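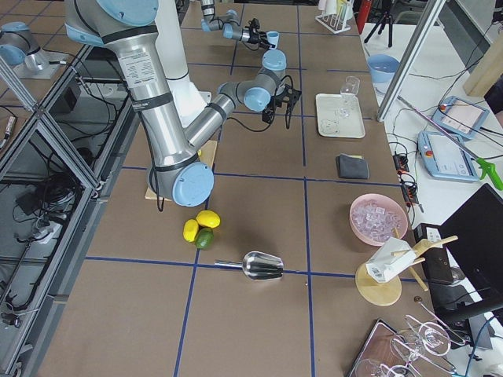
Hustari is the planner half of a two-arm setup. It takes a symbolic task ("put the lime in the glass"), a list of objects with poses, and the current joint states of both arms, and it returns either two synchronized trajectories or a refusal. The refusals are the best-tested part of the code. Most of the design follows from the table we work on, which has fruit, a bowl of ice cubes and stemmed glasses on it, with one arm's elbow hanging low over a square board while the other holds a cup farther back. A planner that only thinks about grippers will happily sweep that elbow through the lemons. Hustari thinks about elbows first.

This README covers version 5 of the planner and the episode logs that ship with it. If you want the perception side, that lives in Ravn, which has its own README and its own opinions.

Status

Usable. The API stopped moving in October and has only moved a little since. If you are upgrading from version 4, delete your cached roadmaps before you do anything else. The old ones load without complaint and describe a robot with slightly different wrists.

What is in the repository

planner/ holds the search, the smoothing and the two-arm scheduler.
scene/ converts Ravn detections into collision shapes.
tools/ is where scripts go when they were meant to be used once.
logs/ contains the episode index. The trajectories themselves are a separate download, see below.
docs/ contains one page on coordinate conventions. Please read it. Every person who skipped it has filed the same bug.

Installing

Clone the repository, create a clean environment and run the setup script from the top folder. Running it from anywhere else creates a second, smaller repository inside the first. We know.

The inverse kinematics solver compiles on first import, during which the terminal looks dead. Leave it alone. A first build that gets interrupted leaves a half-written library behind, and the fix is to remove the build folder and start over with more patience.

Running a plan

Start the scene server, then call the planner with a task file:

hustari plan --scene live --task tasks/lime_to_glass.yaml

Add --dry to get the trajectories without sending them anywhere. Add --explain to get a written account of why the planner said no. The account is accurate but long, and it tends to blame the glass.

How the two arms share a table

The scheduler cuts the shared space into cells and hands out reservations. An arm has to reserve every cell any of its links will pass through, for the time it will be there. Early versions reserved only for the hand, on the theory that the rest of the robot would follow along politely.

When both arms want the same cell, the one already holding something goes first. If both are holding something, the one with the shorter remaining path goes first. If that is also a tie, the left arm wins, a rule Deepak Vishwakarma added late one evening as a placeholder and which has survived three rewrites.

The cells are purely internal and do not have to match any grid on the table. People ask. We use tape lines for eyeballing calibration, and the planner has never heard of them.

Known trouble

Clear things. Ravn reports stemmed glasses with a confidence that goes up and down like weather. Hustari pads any object tagged "transparent" with a wider margin and forgets it more slowly than the others, so a glass you have removed will haunt the planner for a while. Call hustari forget --tag transparent to lay it to rest.

Ice. A bowl of ice is modeled as a solid lump with a flat lid. This is fine for going around it and hopeless for scooping. Scoop motions use a separate contact controller in the planner/contact folder, and the less you tune it the better it behaves. The default gains were found by accident and we have not improved on them.

Round fruit. A lemon that gets nudged is somewhere else afterward. The planner checks poses again before each grasp and replans if an object has wandered. It gives up after 5 tries, at which point the log says "target uncooperative."

Cables. Not modeled. There is a soft penalty on wrist rotation that keeps a gripper from winding itself up over a long session. It is a penalty and can be outbid.

The episode logs

The release has 2,804 episodes, of which 2,602 ended with the task marked complete. The others are kept in and labeled, mostly because they are more useful. Each episode stores the task file, object poses at every replan, joint states for both arms, gripper commands, and the cell reservations with timestamps.

Failures carry one of 17 reason codes. Code 9 is "other" and is bigger than we would like. If you go through it and find a pattern, please open an issue.

Episodes recorded at the Plirkgate lab and those recorded with the older Brelach mounting use different base frames. The field base_frame tells you which is which. The tools convert automatically if you use the loader, and do not if you open the files by hand because loaders are for other people.

What the logs are not good for

Timing studies, since operators paused whenever they wanted to look at something. Force estimation, since the torque readings are filtered before they are saved. Claims about how well any of this would do in a real kitchen or bar.

Contributing

Small pull requests get read. Large ones get admired from a distance. Any change to the scheduler needs to pass the crossing tests in simulation, and then again on the real arms at quarter speed with a hand near the stop button.

Questions about the data go to Deepak. Questions about the left arm rule also go to Deepak.

Last edited 21st March, to correct a sign in the coordinates page.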